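Equipment Planning Assistant, part time – Zolldale

We need someone to help plan and buy gear for our towel and laundry handling project before the next budget round closes in April. Hand-held grippers now, arms later. Contract is 3 months, could get extended.

What you'd do
Get quotes from Bravon and Coman, and chase them when they go quiet
Keep the parts list current – finger pads, pins, cables, spare linkages
Work out what a second station costs, all in. Tables, storage, power, shipping
Sit in on folding sessions now and then so you know what wears out
Write it up in a spreadsheet other people can read

The numbers
Spending cap for this round is $3665. Of that, $1504 is already promised to grippers and $290 is set aside for pads and other consumables. The rest is open and we want your opinion on it, incluidng whether to rent or buy.

Who we want
You've bought equipment for a shop, lab, kitchen, whatever. You ask about lead times before you ask about color. Robotics background is nice but not needed, we'll teach you. Comfortable picking up a gripper in each hand and trying a fold yourself.

A towel fold with two grippers, one corner each:

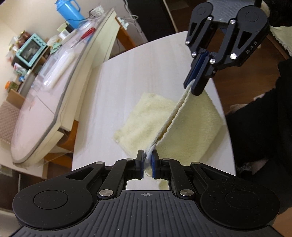

How to apply
Short note plus resume to Oddur Grímsdóttir at the Zolldale front office. Tell us one thing you bought that was a mistake. Questions on hours or pay go to Kibet Chege, mornings before 11 is best. Please dont send quotes or sales decks to this posting – vendors use the Prikent portal.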